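各位列表成员好：

谢谢昨天晚上的回信，我读了两遍。中文不是我的母语，如果有的句子写得太硬或者太直接，请原谅，我没有别的意思。先引用原信，然后一条一条回答。

> 你们在三月的那封信里说，用 Diveck 训练的策略在仿真里
> 对小型箱式设备的旋钮操作，成功率比基线高很多。我有三个疑问。
> 第一，评估用的初始状态是不是和训练时的分布一样？如果一样，
> 这个数字说明的东西就比较少。
> 第二，你们说“接触前对齐”是主要的原因，可是我在信里
> 没有找到去掉这一步的对比。
> 第三，光照和阴影有没有随机化？我们在 Brurkport 试过类似的方法，
> 影子的方向一改变，策略就去碰设备的侧面，碰不到旋钮。

先说第一个疑问。您说得对，三月那封信里的评估，初始状态是从和训练相同的分布里抽取的。当时我认为这样比较公平，因为基线也用同样的分布。现在我同意，这样只能比较两个方法，不能说明方法有多稳。所以我们重新做了评估：设备在桌面上的位置和朝向都从训练没有用过的区域里抽取，一共 1000 个回合，每个方法用同样的随机种子。种子的列表放在 Nerken 仓库的 eval 文件夹里，和日志在一起。

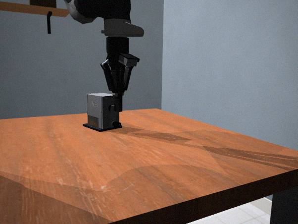

Dimitrov 项目组，博士研究生，负责仿真评估与数据整理

重新评估用的就是这一类布置：木桌、灰色的箱式设备，机械臂从上面伸下来，夹爪从这个角度看像是闭合的，指尖在设备的右侧。设备右面有两个黑色的突出部分，上面一个靠近指尖，下面一个是圆的旋钮。我们的任务只和下面的旋钮有关，但是上面的那个对结果的影响很大，后面我会再说。

新的结果比旧的低。基线低得更多，所以两个方法之间的差距没有变小，可是绝对的数值确实不如三月那封信里好看。我请大家以后引用新的数值，不要引用旧的。旧的表格我会保留，在表头写明“同分布”。

第二个疑问，关于去掉“接触前对齐”。这个对比我们其实做过，只是没有写进信里，这是我的疏忽。对齐这一步的做法很简单：策略在指尖离目标还有一小段距离的时候，先预测旋钮的轴线方向，再把腕部转到和轴线一致，然后才允许继续靠近。去掉这一步以后，策略仍然能学会靠近设备，但是经常从不好的角度碰到旋钮，滑开以后就在设备旁边来回移动，直到时间用完。在旧的评估里，这种失败不多，因为训练分布里的朝向变化比较小。在新的评估里，它成了最常见的一种失败。

我还加了一个中间的版本：保留轴线预测作为辅助损失，但是不强制腕部先转动。这个版本的结果在两者之间，更接近完整的方法。我的理解是，预测轴线本身就让网络学到了有用的特征，强制的顺序再帮助一点。不过我没有足够的实验来证明这个解释，请大家把它当作一个猜测。

第三个疑问是最难回答的。训练时我们随机改变了光源的强度和颜色，没有改变光源的方向。读了您在 Brurkport 的经验以后，我另外准备了 48 组光照设置，其中光源的方向也变化，有的设置里设备的影子会拉得很长，一直到桌子的边上。策略没有重新训练，直接在这些设置上测试。

结果和您看到的现象相似，但是不完全一样。我们的策略很少去碰设备的侧面板，它更多的是把上面的突出部分当成目标。我看了失败回合的注意力图，当右面整个落在阴影里的时候，下面的旋钮和背景的对比很弱，网络就选择了上面那个轮廓更清楚的。影子落在桌面上的形状，好像没有很大的影响。设备自己的暗面，影响比较大。

后来我用方向也随机化的光照重新训练了一次，训练数据是 1702 条轨迹，和原来一样多，只是重新渲染了图像。选错目标的失败明显减少，没有完全消失。剩下的失败大部分出现在旋钮被指尖遮住一部分的时候，这个问题我觉得不是光照能解决的，也许需要第二个视角。我们目前只有一个固定的视角。

有几点限制，我想也应该写清楚：

每个方法只训练了 10 个种子，对于强化学习的部分来说，这个数量偏少，误差线比较宽。

所有的结果都只在仿真里得到。我们还没有在真实的设备上测试，所以我不能说这个方法可以直接迁移。旋钮的摩擦和阻尼是我们自己设定的，没有根据实物测量。

基线的超参数是按照原作者的建议设定的，我们没有为新的评估再调整。如果有人愿意为基线重新调参，我很高兴把环境和脚本的说明写得更详细一些。

另外，原信的最后还问到一个小问题：

> 夹爪闭合着去碰旋钮，是不是策略自己选择的？

不完全是。在靠近的阶段，我们把夹爪的动作锁定为闭合，到了对齐完成以后才放开，由策略决定什么时候张开。如果一开始就放开，训练会慢很多，而且早期的策略会不停地开合。我试过用惩罚项代替锁定，效果对惩罚的权重很敏感，所以没有采用。这部分的曲线我没有整理，如果需要，我可以把原始的日志发给您。

最后我有一个问题想请教。您在 Brurkport 做实验的时候，影子方向改变以后，是只有图像输入的策略失败，还是同时使用深度的策略也失败？如果后者比较稳定，我打算下一步先加深度，再考虑第二个视角，因为渲染的费用会少很多。

新的表格和光照设置的配置文件，我今天下午会上传到 Nerken 仓库。如果发现有打不开的文件，请直接回复到列表，这样别人也能看到。

此致
敬礼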